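Microfiber towels shedding after the first wash

mwaipopo_j
Bought the 70 pack of Temba cloths in February and they leave lint all over my windows. Washed them once, warm, no softener. Anyone else?

Fluston66
Mine did that too – stopped after three washes. Give them time.
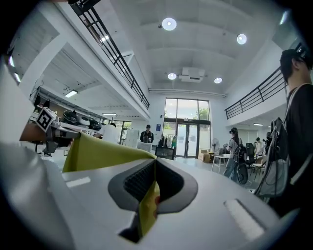
Can I dry them with my bath towels? Keep them separate, cotton lint sticks to microfiber and you'll never get it out.

gritty_kitty
Disagree with Fluston. I'm on wash 7 and mine still shed! Went back to Vatetti, pricier but they last me 200 washes easy.

Fluston66
200?? No way. What heat are you drying on?

gritty_kitty
Low, always. High heat wrecks them.

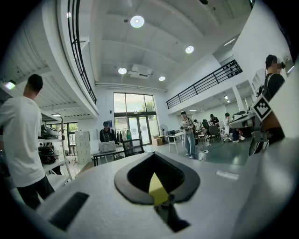 Yellow and white, early afternoon

mwaipopo_j
OK, trying low heat tonight. If they still shed I'm sending them back – Jabari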